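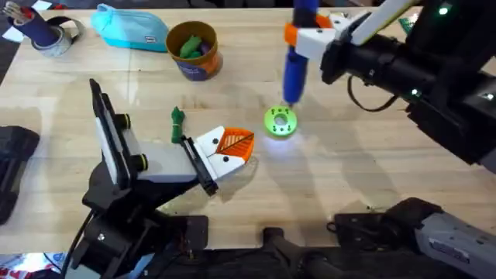

Halina Głowacki pregunta siempre lo mismo: por qué dos brazos, si con uno y un tornillo de banco se apaña cualquiera. Empezar por ahí. Respuesta corta — quería que uno sujete y el otro trabaje, como hacemos nosotros.

Presupuesto: 427 euros, sin contar filamento. Decirlo rápido, van a preguntar igual.

Dedos impresos en naranja, con costillas. Versión 3. La 2 era lisa y resbalaba todo. Enseñar la pieza, que pase por las filas.

Lo del disco verde: pieza de prueba, anillo con agujeritos. Barata, se imprime otra y ya. OJO no enrollarse con la impresora.
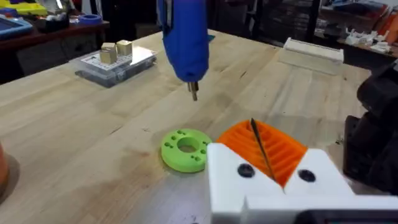
Destornillador azul, punta hacia abajo; el disco verde sobre la mesa.

Parar aqui un momento. Alinear la punta es lo dificil, mas que agarrar. Velocidad al 70 por ciento, nunca más en el taller compartido. Contar lo de febrero (el cable enganchado) solo si hay tiempo.

Cierre: los archivos los paso a quien los pida. Preguntas.

Charlas relacionadas
Clarnetti: un torno pequeño en el trastero
Asatgate, puertas que se abren solas
Taller Wasilewska — puesta en marcha
Flutau: primeros pasos con servos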